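Sorting and Grouping on a Flat Surface
Unit 2 handout – Materials, board and block layout

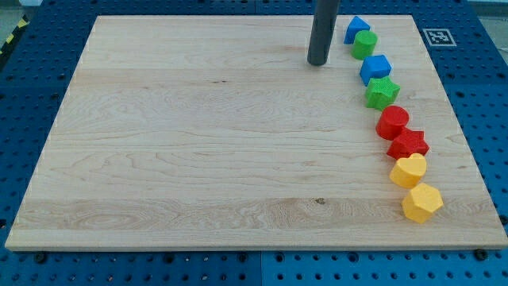 Fig. 1. Colored shape blocks on the wooden board, laid along the right side.

2.1 Scope

This unit covers the physical set-up for block sorting tasks: the board, the blocks, and the starting layouts. Scoring is dealt with in Unit 3. Read section 2.4 before the November practical.

2.2 The board

The working surface is a pale wooden board made up of planks. In Fig. 1 it lies on a blue perforated table. For our purposes the board does two jobs. It gives a plain background against which saturated colors stand out, and it covers the holes in the table, which otherwise catch the edges of small blocks when they are pushed.

Wood grain is a weak pattern, but it is still a pattern. The grain in Fig. 1 runs from left to right, with a more strongly figured band across the lower third and a small dark knot in that band. Students often line blocks up with the grain without meaning to. If your task measures straightness of a row, turn the board a quarter turn for half of the trials and note the direction on the record sheet.

Knots are a separate matter. A knot may be used as a landmark by the person doing the sorting. Either leave it in the open part of the board for all trials or cover it for all trials. Do not mix the two.

2.3 The blocks

Eight blocks are used, two in each of four colors: blue, green, red and yellow. Shape varies within a color. The blue pair, for example, is a cube and a block with a pointed top; the green pair is a cylinder and a five-pointed star. Red also has a cylinder and a star.

This gives two competing ways to group:

By color. Every block has exactly one partner.
By shape. The green and red stars go together, as do the green and red cylinders.

The overlap is intended. A set in which color and shape always agree cannot tell you which property the sorter used. When you report a grouping, state the rule that fits it, and state any other rule that fits it equally well.

Surface finish matters more than might be expected. A matte block shows soft shading from one face to the next, so the edges of a cube remain readable under a lamp placed to one side. Glossy blocks produce highlights that can hide an edge or make a color look pale.

2.4 Starting layouts

Line layout. Blocks stand in a single line near one side, leaving the rest of the board clear for sorting. The line may curve. Fig. 1 is a line layout with the colors arranged roughly in pairs, starting with blue and green at the far end.

Scatter layout. Blocks are spread over the whole board with no two of the same color next to each other.

Pile layout. Not used in this course.

The line layout is quick to reset, but neighboring blocks suggest groups before the task begins. Use it for timing exercises only. The scatter layout is the default for anything that involves a choice of rule.

Allow 60 seconds for a reset and 10 trials per pair of students. Swap roles after the fifth trial.

2.5 Exercises

1. Draw a scatter layout for the eight blocks that meets the rule in 2.4. Mark each block with its color and shape.
2. A sorter puts the green star beside the red star and stops. List the rules that fit this move.
3. Explain why turning the board is a better control for grain than replacing it with a painted one.

Hand in exercises 1 and 2 on paper to Hanne Rautiainen. Exercise 3 is for discussion.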